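3.2 Parts and work surface

The task set for this part of the study is a small gear assembly, the sort of thing found in a hand drill or a kitchen timer. We wanted parts that people could get hold of, small enough to sit on a desk mat, and fiddly. Earlier work with the Bisska kit used moulded gears with a wide bore and a lot of slack; anything roughly in line with the pin dropped on. Not much to learn from that. The Musadora set used here is metal, and the bore has to be brought over the pin fairly square before it will go down.

Each gear is a plain spur type with straight teeth and a raised hub round the bore. The hub matters more than we first thought. Put the gear down hub side up or hub side down and it sits at a different height, so the teeth may miss their neighbours. Parts were laid out singly on a grey woven mat, flat, with space between them. No tray, no slots. A part that rolled off was picked up and put back in the starting area, and the trial was kept.

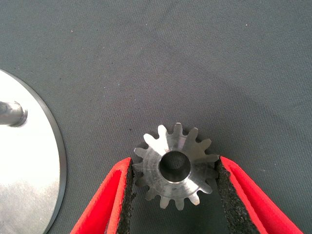 Puto, commenting on a draft of this section, objected that a loose gear on cloth is a harder start than any fitter would accept, and that in a real shop the parts would come in a rack, all one way up. Fair point. The rack would take out the step we care about though – finding the part, seeing which way up it is, getting it to the pin. We kept the mat. Wubshet asked whether the weave catches the teeth; we saw a little of this when gears were slid and not lifted, and slid starts are marked as such in the log.

The base is a thin round white plate with a large hole in the middle and three short metal pins set round it. The plate lies on the mat, not fixed down, so a clumsy push at a pin shifts the lot. Clamping was tried early on and dropped, it made the job too easy and hid bad approaches. Gears start off to the side of the plate with clear mat in between.

Figure 2. Base plate and gears on the work surface.
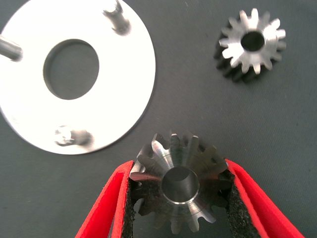
3.3 Trials and scoring

500 trials were planned, 200 with one gear and the rest with 2 or more. After removing runs where the plate was knocked out of the work area, or where the start time wasnt written down, 359 remained. Most of the losses came in the first sessions, before we settled on how far out to put the gears.

A gear counts as seated when it lies level and the tip of the pin can be seen through the bore. Tilted on the pin is a fail, even if a nudge would of sorted it. Order of pins was free. Time runs from first contact with a gear to release of the last one. Second attempts allowed, no limit, but logged seperately and left out of the times in section 4.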